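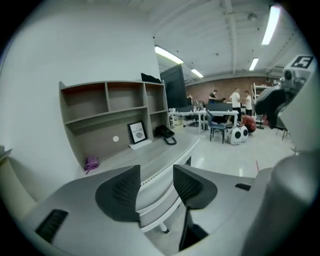

Kudevholm Student Robotics Club
Minutes of the general meeting, Monday evening, June 15, 2020

Chair: Ciarán Ní Chonaill
Minutes taken by: Yến Ông
Apologies: received from two members of the software group, who have an exam.

1. Opening

The chair opened the meeting at the long desks and welcomed everybody. The minutes of the previous meeting were read and accepted with one correction: the spare battery charger belongs to the club and not to the department. The correction is made in the file.

2. Gripper project (Murel)

The mechanical group reported on Murel, the hand-held gripper. The new finger pads are fitted on both sides. The group prefers the ribbed inner face to the smooth one used in February, which let the plastic cups slip. The left finger still closes a little later than the right one. Ciarán asked if this is a problem of the linkage or of the motor. The group does not know yet and will open the housing on the weekend.

It was discussed if the pads should be made softer. Some members were in favour, others worried that a soft pad will tear at the base. It was agreed to print one softer pair and to compare it with the present pair on the same objects.

The demonstration set contains 254 short recordings at the moment. Yến has looked through all of them and rejected six, in which the object is hidden by the hand of the operator. She asks that everybody who records should write the name of the object and the start time in the log book. Last week this was forgotten on several pages.

3. Arm and marker tracking

The marker on top of the arm assembly is now recognised from most positions in the room. When the operator turns the gripper quickly, the tracking is lost for a short moment and then comes back. The software group believes the exposure of the camera is too long. They will try shorter values under the same ceiling lights and report the results by e-mail.

A member proposed to add a second marker on the side. The proposal was postponed until the exposure test is done.

4. Competition

The club is registered for the student manipulation competition under the team name Xia. The rules were read aloud. The main task is to pick up objects from a desk and place them in an open shelf, with no help from the operator after the start signal. Our own shelf with cubbies is close enough to the one in the rules for practice.

There was a long discussion about the number of objects. The chair thinks it is better to practise with few objects until they are reliable. The mechanical group wants to try the complete list from the beginning. Vote: the proposal of the chair was accepted, with two votes against.

5. Money

The balance of the club is 787 dollars. The order to Plosix for two replacement motors was approved. A request for new chairs was not approved this term. The member who made the request wishes it to be written here that he will ask again.

6. Workspace

Members are reminded to clear the desks after each session. Bottles must not stand beside open electronics. Tools go back to the metal rack, on the shelf with the correct label. The telephone must stay connected, as the building office uses it to reach us.

7. Tasks

Mechanical group: open the Murel housing, check the left finger, print the softer pads.
Software group: exposure test, results by e-mail.
Yến: clean up the log book, send the list of missing object names.
Ciarán: send the order to Plosix, ask the organisers about the height of the shelf.

8. Other business

A question was asked about access to the room during the holidays. Ciarán will ask the department.

The meeting was closed at 8:40 p.m. The date of the next meeting will be sent to the members' list.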